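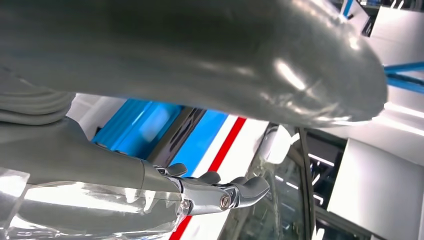 How do you teach a robot to pick up a cup?

My job is to help robots learn, and I get asked this one a lot. People usually guess that I type in a very long list of instructions. Move left a bit! Down a bit! Now squeeze! I did try that once, years ago, and the robot was brilliant at picking up one cup in one exact spot. Then I nudged the cup the width of my thumb and it grabbed a handful of air.

So now we use examples instead. Lots and lots of examples.

Think about how you learned to catch a ball. I bet you didn't read a book about it. Someone threw you a ball, you missed, they threw it again, and after a while your hands started to know where to go. A robot can learn a bit like that, only it needs far more goes than you did (sorry, robot).

At the Evton workshop, where I spend most of my week, we have a robot called Jia. When we want Jia to learn a new job, one of us steers the arm through it by remote control, and a computer saves everything as we go. It saves what the cameras see. It saves how much each joint bends, and whether the gripper is open or shut. The gripper is the robot's version of a hand, by the way, and the joints work a bit like your shoulder, elbow and wrist.

One go, from start to finish, is called a demonstration. For the cup job we wanted 2,000 of them. Yes, really! On a good morning I can do 63 before my shoulders start to ache and I need a biscuit.

You might think we'd do it exactly the same way every time, but that would be a mistake. If all the examples match, the robot only learns that one way. So we keep changing things. We move the cup. We swap it for a tall one, or a tiny one, or one with a funny handle. We turn some of the lights off. On Friday I used 21 different cups, and I had to borrow most of them from the kitchen, which did not make me popular at tea time.

What about when I mess up? If I drop the cup, I press a button that marks that go as a miss. Some misses get thrown away. Others we keep, especially the ones where I fumble it and then manage to sort it out, so that Jia can learn how to sort it out too.

When we've got enough, all the examples go into a program called Zaston. It hunts for patterns, such as "when the cup looks like this, the arm usually moves like that". Then Jia has a try with no one steering. The first time we tested the cup job, it got 29 cups before it dropped one, and I cheered so loudly that someone came in to check on me.

Next we're starting on spoons. Spoons are slippery, flat and very annoying to pick up. Try it yourself using just your thumb and one finger, with your eyes shut, and see how many goes you need!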